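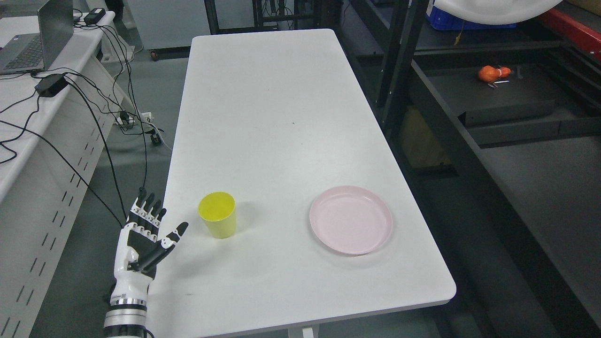 Posted by Nuria Paredes | 30 April 2021 | Visits

Quick write-up from the Skurholm visit before I lose my notes. Typing this on the train, sorry for the mess.

Skurholm does tableware returns. Catering firms, school kitchens, a couple of festivals in season. Plates, cups, bowls come back, get washed, get sorted, go back on shelves by type. The washing has been machines for years. The sorting and shelving was all hands until this spring. Now part of it isn't, and that was why I went.

Cengiz Avcı met me at the door. Shift lead, 15 years in the building, started on the wash line. Coffee first, then straight to the trial room, which is one corner of the old packing hall. Tables, metal shelving, cables on the floor (mind your feet). Plastic pieces only for now. Ceramic comes later, if it comes.

The job sounds like nothing. Pick up a cup, put it on the right shelf. Pick up a plate, same. On the old setup one person did that for a whole shift, and Cengiz says shoulders were the problem, always shoulders. Top shelf especially. They used to swap people every 2 hours and still had sick notes piling up in April, when the big orders start.

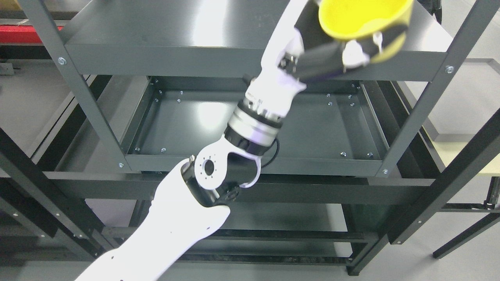 The arms are meant to take the reaching. People stay on the checking: chips, stains, lids that don't belong to anything. Cengiz calls that the part of the job that needs eyes. Staff get 18 hours of training before they're allowed to run the station on their own, paid, during shift. First plan was to do it after hours and that went down about as well as you'd expect. Changed within a week.

Pace. I asked, everybody asks. A good human sorter shelves 300 pieces in an hour, and the trial station isn't near that. Management knows. Cengiz didn't try to sell it to me as faster. What he wants is the same people still doing the work in ten years with arms that work.

What's changed so far, from talking to the crew at lunch:

Less lifting above the shoulder. Everyone said this one first.
More standing and watching. Some hate it. One woman told me the day goes slower and her feet hurt now instead of her neck.
New pay step for station operators. Small, but it's in writing.
The shelf labels finally make sense, after somebody had to sit down and write out which piece goes where. The software for that is called Caputo and the screens are all in English, wich not everyone is happy with. Translation promised, no date.

Noise I expected to be worse. You can talk in there. The radio stays on, there was a fight over the station, old one apparently.
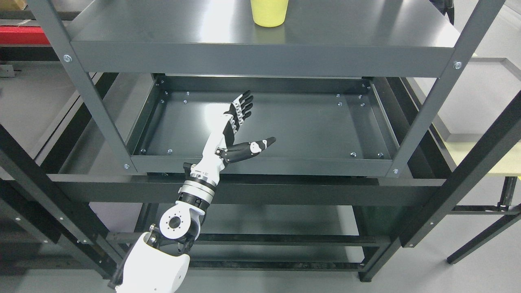
Shelving at the trial station, with one of the robot hands over the middle tray.

Job numbers: nobody has been let go. Two people who left over the winter weren't replaced, though, and the crew have noticed, they brought it up before I did. I put it to the office upstairs and got "we're reviewing staffing in the fall". Wrote that down word for word.

Also asked why not buy a finished system, the Ultora line or similar. Answer was that the mix of pieces changes too much, every customer has their own cups. Fair enough. The other site at Privuditz only handles one type of crate so they could go that way.

Things I'd want to see next time: a full shift, not a morning. The ceramic trial. And the break schedule, which was taped up by the door but I didnt get a copy of. Cengiz said he'd email it.

Getting there: bus stops right outside, visitor entrance is round the back past the loading bay. Bring flat shoes, they turned one of our group away for heels. My stop now, more when the schedule arrives.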